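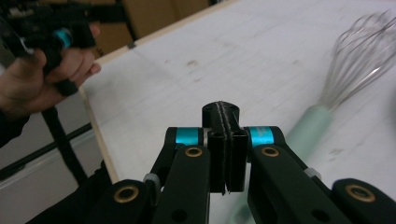 A reader wrote under the March gallery that white is the worst color for a work table, every pencil line stays on it and after one year it looks like an old bathtub. I read this comment several times. For pencil lines I agree. For the bathtub I would like to wait a little.

**The large white table.** Griltidance workroom, 19 June 2023.

## Griltidance, the table page

Welcome to the gallery of our workroom. Griltidance is a small shared room in Oso, on the ground floor, behind the bakery. This page is short and it is only for the table, which has received more questions than everything else in the room together. The pages for the shelves, the window side and the tool wall are separate, and you can reach them from the menu.

## Notes to the table

**Where it comes from.** We bought it from Popescu, the shop for used office furniture on the road to the station. The price was 200, with delivery to the door but not through the door. We carried it inside on its side, and 2 of us had to walk backward.

**Why white.** Before this we had a dark brown table. Small screws disappeared on it, and black thread too. On white you find a screw quickly, also in the evening, when only the ceiling lamps are on.

**Cleaning.** A damp cloth is enough for most days. For pencil we use a soft eraser first and then the cloth. For marker we use the Rovico cleaner, a small amount, and we wipe again with water. Please do not use the rough side of the sponge. The brown table was ruined in this way.

**Cutting.** Always with a mat under the knife. The mats are in the lower drawer, the big one at the bottom. If you put it back folded, it will not lie flat any more.

**Places.** There is room for 8 people if they do small work, such as sewing or sorting. For larger work it is better to be fewer. When somebody needs the whole surface, for cutting fabric for example, please write it in the book near the entrance on the day before.

**Glue.** Only at the end near the sink, and with paper under it. Wait until the glue is dry before you lift the paper. I know it takes long.

To the reader with the bathtub: the comments stay open, and in March I will put a new picture of the table on this page, in the same size as this one, so you can compare. If you were right, I will write it under the picture.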